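The Puzzle Box Is Open Again, and I'm Not Sure Anyone Wants What's Inside

Skernum comes back in July for its fourth season, and the network would like you to be excited. There is a countdown, a teaser with almost nothing in it, and a tagline about how "every answer has a place." I've watched all 25 episodes, a couple of them more often than I'd like to admit, and I've heard this promise before.

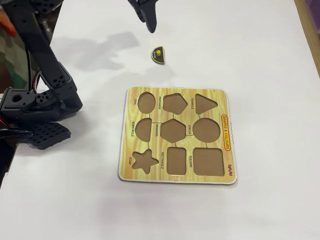
TELEVISION

Season one was good. A town called Hamside loses a whole night, everybody wakes up with mud on their shoes, and for 8 episodes the show stayed close to the people trying to work out what they'd done. It was small and mean and a little funny. Then came the second season with the radio tower, the twins, and the Bajpai Institute, and the writers seemed to decide that a question was as good as a story.

By the end of season three I had 4 theories and didn't care about any of them. The fans on the message boards still do. A petition to bring back the ferry captain passed 1,000 signatures, and I can't say they're wrong - he was the last person on the show who talked like he had somewhere to be. 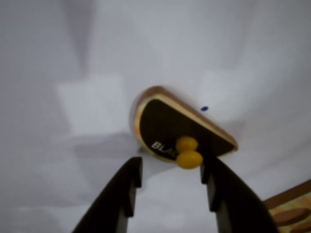
Every piece means something, or so the fans keep hoping.

The new season is supposed to fix this. Brilura, the streamer that picked the show up after it was dropped, says there is now a "complete roadmap" to the ending. Maybe there is. Shows like this always have a roadmap when they're asking for another year, and it tends to get lost somewhere in the middle episodes.

The teaser gives us a door, a wet staircase and a voice that might be the captain's. It also gives us the radio tower, which blew up in the season two finale. If there's a reason it's standing again, I'd like to hear it in the first hour. I'll watch the premiere either way. Past that, Hamside will have to earn it.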